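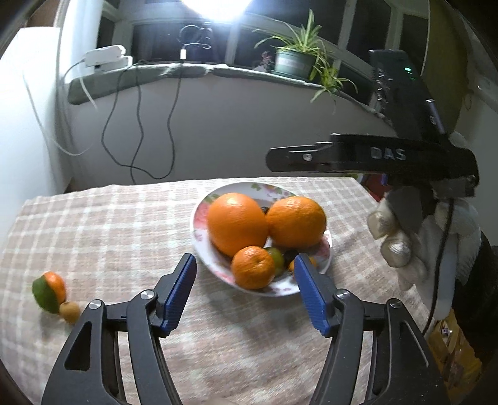 Nives D'Amico asks whether the ribbed pads should be retained for fruit handling, or whether a smooth pad would give a fairer comparison between the two grippers under review at Prarisby. Her full enquiry follows.

Our group is comparing the Flemer and Treltgate hand-held grippers before placing an order in September. The trial plan calls for 30 grasps per gripper on citrus of mixed sizes. The Treltgate unit is supplied with smooth pads and the Flemer with ribbed ones. Should both be fitted with the same pad, and how should slips be recorded?

Han
Both arrangements are defensible, but they measure different things. If the purpose is to select a product, test each gripper as supplied. If the purpose is to compare the linkages, fit identical pads to both and state this in the report. We ran the two series separately and kept the results in separate tables.

A slip should be defined in writing before the first grasp. Our definition was any visible movement of the fruit against the pad after the fingers had closed. Large oranges and small tangerines should be scored separately — an average across sizes conceals most of the difference. Please also have the same operator use both grippers, and alternate between them.

Treltgate user 1475
Ribbed. Smooth ones get sticky from the peel and you have to wipe them constantly.

Prarisby Workshop Desk
Further to Han's reply, check the camera mounting on each gripper before every series. A mount that has shifted will change the view of the fingertips, and the recordings will no longer be comparable. Glove type should be noted on the trial sheet as well.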